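Questions about our book exchange

How does the exchange work?
You bring a book, you take a book. It is open in the Serra reading room every day except Sunday. You do not need to be a member for the first visit.

Which books do you accept?
Novels, travel books, cookery and children's books in any language. We cannot take school books older than 12 years, or magazines. Please wipe the covers before you come.

Do you have books in Chinese?
Yes, the foreign shelf has been growing since April. We have around 40 titles in Chinese, and also some in Polish and Portuguese.

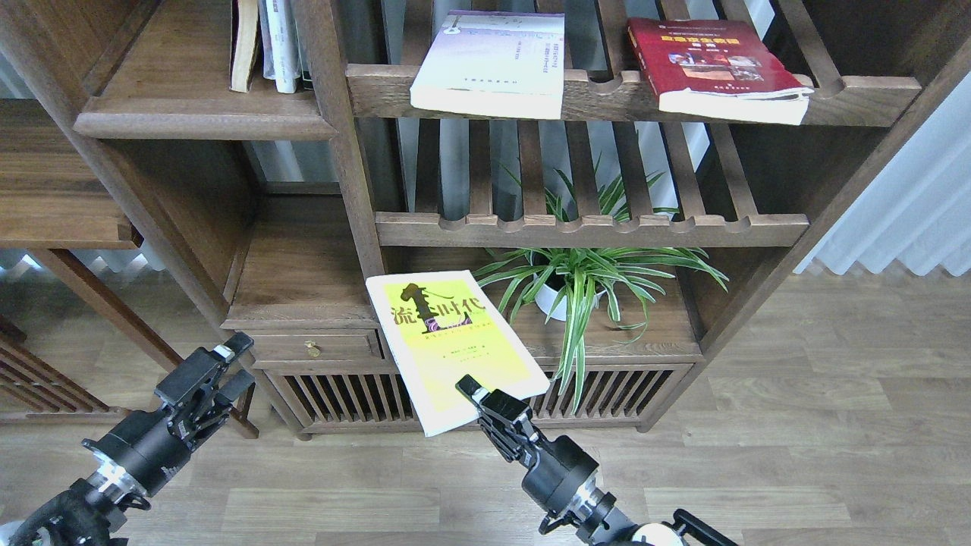

A yellow paperback with a Chinese title at the display shelf.

How long can I keep a book?
As long as you like. If you want to return it, any day is good. Only the books with a green sticker are loans, and these must come back after 30 days.

Can I send books by post?
Yes, with Kanik or another carrier, but the sender pays. One parcel should not be heavier than 12 kg.

I have more than 100 books from my family. Can you collect them?
Sometimes. Write first to Ultan Ó Briain with a list of the titles, or with some photos of the spines. He answers in the evening, after 6 pm.

Can I reserve a title?
No, we have no system for this. You can leave a note on the board near the door and maybe another reader will bring it.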